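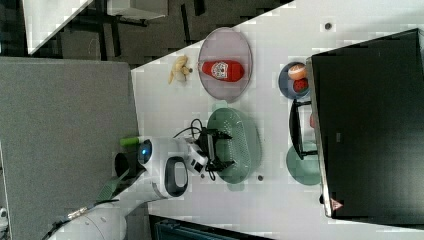

Ketchup on the oval plate, toy fruit on the little blue one.

So I've given up sugar in my tea. Again! Inmaculada Barrios at work swore blind it takes 20 days and then you can't stand the sweet stuff, and I believed her, because she's the sort of person you believe.
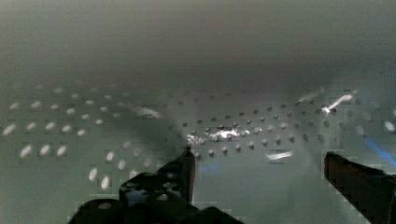 Day six was grim. I had a mug at my sister's in Gakside and it tasted like a wet cardigan — I drank it anyway, to be polite. Then I bought a 200 g bar of chocolate on the way home, so I don't know who I think I'm fooling. 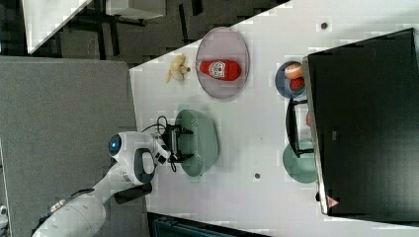 Anyway, I'm on day eleven now and it's getting a bit better, mostly if I make it weaker and don't leave the bag in. Coffee is next, maybe in August. Maybe not.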